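Cultby Residents' Workshop
Member Guidance: Care of Wooden Benchtops and Storage of Small Parts

This guidance applies to all members using the shared workshop at Cultby and may also be of use to those who keep a bench at home. It replaces the sheet issued in June. Questions should be directed to Senthil Reddy, Workshop Supervisor, at the front desk.

Daily care of the benchtop

Clear the bench completely at the end of each session. Tools left overnight collect dust underneath, and steel tools can leave gray or black marks on bare wood. Brush the surface along the grain with a soft bench brush, working from the back toward the front, and empty the dust into the covered bin by the door.

Wipe spills at once with a dry cloth. If a spill is sticky, use a cloth that has been wrung out in warm water with a few drops of dish soap, then dry the area immediately. Water must not be poured or sprayed directly onto a benchtop. Standing water works its way into the seams and raises the grain, and a bench in that condition has to be taken out of service until it has dried.

Glue should be removed while it is soft. Hardened drops may be lifted with a plastic scraper held nearly flat. Metal scrapers and chisels are not to be used for this purpose.

Removing oil and grease

Fresh oil should be blotted with paper towels, never rubbed. Cover the spot with baking soda or plain cornstarch, leave it for at least 2 hours, and brush it away. Older stains may need a second treatment. If a mark remains, wipe the area lightly with mineral spirits on a clean white cloth, with the windows open and no heat source nearby.

Rags that have been used with oil or finish can heat up and catch fire when left in a pile. Lay them flat outdoors to dry, or place them in the metal container marked for this purpose. They may not go into the regular trash.

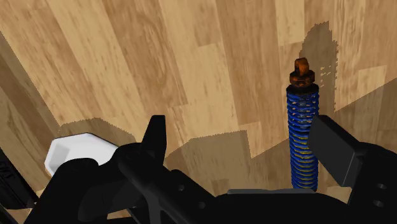
Members working on greasy parts should put down a rubber mat or several layers of newspaper before starting. Mats are kept on the lower shelf of the Parken cabinet and should be washed with dish soap and returned there after use. Drip trays are available for larger items.

Sanding and refinishing

Benchtops are refinished once a year. Members who do this work at home will find the following sequence suitable for most hardwood surfaces in fair condition.

1. Remove all clamps, vises and fittings, and keep the screws in a labeled container.
2. Check for nails, staples and hardened glue before sanding.
3. Sand with the grain, beginning with a medium paper and finishing with 300 grit. A paper as fine as 600 grit is needed only between the last coats of oil, and only where a very smooth surface is wanted.
4. Vacuum the surface, then wipe it with a dry, lint-free cloth.
5. Apply a thin coat of boiled linseed oil or a similar product. Wait 15 minutes and wipe off everything that has not soaked in.
6. Allow 24 hours before the next coat. In damp weather, allow longer.

A dust mask must be worn during sanding. The extractor is to be switched on before the sander and left running for a short time after the work is finished.

Storage of small parts

Screws, washers, springs and similar items should never be left loose on the bench or in open saucers. The workshop uses Negri drawer units along the back wall. Each drawer is to hold one type of item, with the size written on a card at the front.

When taking an assembly apart, lay the pieces out in the order in which they were removed and place each group in its own bag or jar. Write the date and the name of the assembly on the container. Springs under tension require the proper compressor, and members who have not been shown how to use it must ask the supervisor before they begin.

Parts that have begun to rust should be kept apart from clean stock. Light rust can be removed from plain steel with white vinegar and a nylon brush. Rinse the piece, dry it thoroughly and apply a little machine oil before putting it away.

Supplies

Cloths, brushes and sandpaper are held in the Miltel storeroom and may be signed out at the front desk. Partly used sheets of sandpaper should be returned to the tray if they still cut well. Cans of oil and mineral spirits must be closed tightly and handed back on the same day.

Damage to a benchtop should be reported before leaving, using the form kept beside the sign-in book.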